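Callora Residents' Watch
Minutes of the ordinary meeting held on August 20, 2022 in the upstairs room at the Tudumness Centre

The chair opened the meeting slightly late, the upstairs room having been locked and the downstairs desk having been unaware that there was an upstairs room. Apologies were received from the two members who always send them.

1. Minutes of the July meeting

Approved with one change. Under "Any other business" the words "a frank exchange" should read "a discussion". The member who asked for the change then described the discussion again, frankly.

2. Matters arising

The broken light at the Soriano Lane end of the footpath has been reported again. The council's reply states that the light is working. The secretary is to write back and invite the council to come and stand under it after dark.

The missing "No Cold Callers" stickers have been found. They were in the secretary's car. It was agreed to say no more about it, and the secretary asked that this be minuted.

3. Police liaison report

The liaison officer could not attend and sent a written report, which the chair read out at speed.

There were 4 shed break-ins on our patch during July, all on the streets backing on to the old railway cutting. Bicycles and garden tools were taken. One household also lost a chest freezer, and the meeting spent some time on how anyone gets a chest freezer over a fence. The report did not say.

The officer reminded us that no arrest has been made and asked that residents do not carry out their own enquiries. Several members looked at the floor.

A member asked whether the man seen with a wheelbarrow on Soriano Lane had been traced. The chair said that he had been, that he lives there, and that it was his wheelbarrow. The member asked for it to be noted that he had still walked in a suspicious manner. Noted.

4. The reward

The main business of the evening. At the last meeting it was agreed in principle to offer a reward for information about the break-ins, and members were asked to go away and see what could be raised. The sum now stands at £620, including a contribution from Istik, the hardware shop on the parade, who would like their name on the poster in letters of a decent size.

Discussion covered the following.

Whether the money should be paid on arrest, on charge or on conviction. The liaison officer's report advised conviction. One member felt that at the present rate this would mean leaving it to our grandchildren. The meeting settled on conviction all the same, on a vote, with two against.

Whether a member of the Watch could claim the reward. After a silence in which a number of people seemed to be working something out, it was agreed that they could not, and nor could anyone living at the same address.

What happens to the money if it is never claimed. Contributors may have it back on request after a year. Anything left over goes towards locks and lighting. A proposal that it go towards a summer barbecue was not seconded, although it was warmly received.

The wording of the poster. The draft used the word "scum" and the printer had queried it. The replacement is "those responsible". The poster will give the police number first and the Watch address second, and will say plainly that names can be withheld.

5. Doors and locks

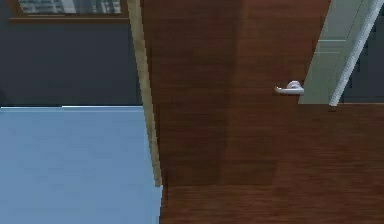
Item 5: wooden door with lever handle.

The member who had offered to speak on home security did so, for rather longer than the agenda allowed. The main points were these. Lift the handle fully and turn the key; pulling a door shut is not the same as locking it. Do not leave the key in the inside of the lock if it can be reached through the letterbox. Side doors and garage doors are forgotten more often than front ones. A shed padlock is only as good as whatever the hasp is screwed into, and in the case of most sheds that is very little.

A show of hands was asked for on who had locked their back door before coming out this evening. The result was not recorded, at the request of the meeting. Two members left shortly afterwards and one of them came back.

Istik will take 6 per cent off shed locks and window locks for anyone on the Watch list. The meeting thanked them. It was asked why 6, and it was not known.

6. Evening walks

The rota for walking the cutting path has gaps in it, chiefly where there is weather. Walkers go in pairs, carry a torch and a phone, and ring the police if they see anything. They do not shout, give chase or wear the hi-vis waistcoats to the pub. The secretary will send the rota round again.

7. Any other business

The Tudumness Centre has asked that the chairs be stacked in fours. We had been stacking them in sixes and this has been noticed.

A member reported a drone over the allotments. Another member said it was his. This was taken outside.

8. Next meeting

Same room, if it can be opened. The chair is to ask for a key.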